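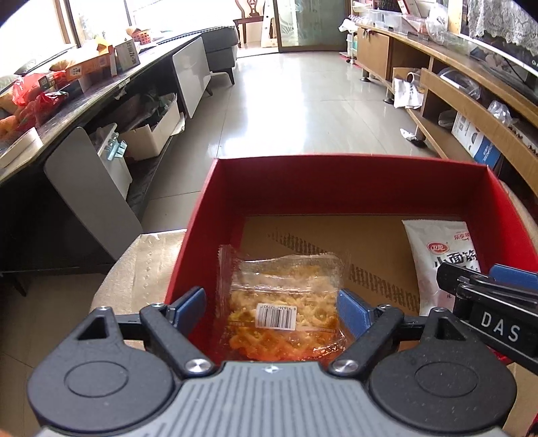
Snacks in a red box.

Corner Snack Packing: data card

What this is

A collection of recordings of people putting snacks into boxes and taking them out again. The name comes from the corner of the office where Corentin Gaillard kept his snacks before the project acquired them. He has been credited below, and has been asked to stop bringing it up.

There are 3804 recordings in the current release, made with 129 different snack products. Each recording covers one item going into a box or coming out of one. Up to 200 recordings share the same box, so please split by box and keep each one on a single side of your train/test line. Elīna Dambrauskienė split by recording in the first draft and got wonderful numbers, which she then had to go and un-announce.

What changed in this release (27/11/2025)

- Ten boxes were relabeled. They had been entered as "red-ish" by one person and "not red" by another.
- The crumb field is now yes/no. It used to be a scale, and the scale caused arguments.
- Recordings where the packet split open have moved out of the main set and into the folder called spills.
- The October release is still up for anyone who needs to reproduce old results. Don't start anything new with it.

What's in the boxes

Mostly bagged snacks, the kind that weigh nothing and take up all the room. Clear plastic bags with a sealed, toothed edge are the largest group. They crinkle, they catch the light, and the snack inside shows through, so half of what looks like the bag is really lunch. Printed packets come next. These are easier to tell apart, at least until one lies across another and you are left with a corner of a logo.

A few notes on particular kinds:

Lattice snacks in clear bags. Golden yellow, bumpy, sometimes shading into orange-red. They shed. If pale crumbs have gathered in a corner of the bag, crumb is marked yes even when the snack itself looks whole.

Tall white packets, including the one with 小面筋 in bold black under a red oval. The item list keeps the name in Chinese characters as printed. An early version used English nicknames, and we ended up with three products called "the spicy one."

Anything with a barcode label stuck in the middle. The label counts as part of the packaging. Its digits are often upside down, depending on how the bag landed, and we don't transcribe them.

The boxes

Open tops, tall sides. Some have cardboard on the bottom, which gives a plain brown background except where it has markings of its own. Hatch marks on the cardboard are not an object. Rosine Picard would like it known that she has deleted that object from the labels many times.

Fields

item: product name as printed, or a short description where there is no name to read
pack: clear, printed, or mixed
box: box identifier
direction: in or out
crumb: yes or no
overlap: yes if any other item covers part of this one
notes: free text, of uneven quality (Baltazar Hinojosa's run to paragraphs and are worth reading)

Known problems

Clear bags are overrepresented, owing to the contents of the Tessier order. Soft drinks are missing entirely. There is one apple, entered under pack as "printed" on account of its sticker, and we have left it there out of affection.

The color of red boxes drifts from one recording to the next. The upper rim can come out brighter than the walls, so don't use it to identify a box.

Flavors are recorded only where the packet gives them. Please don't infer them from the color of the snack. Clotilde Hamel tried this with an orange one and regretted it for most of an afternoon.

Using it

Free for teaching and research. If you publish, cite the card as "Corner Snack Packing, Drudton" and give the release date. For anything commercial, write to Prasulero first — they answer, though seldom in the same week.

Corrections to labels are welcome. Send the recording number, the field, and what you think it should say. Opinions on whether a particular snack is any good go in a separate thread, which is already very long.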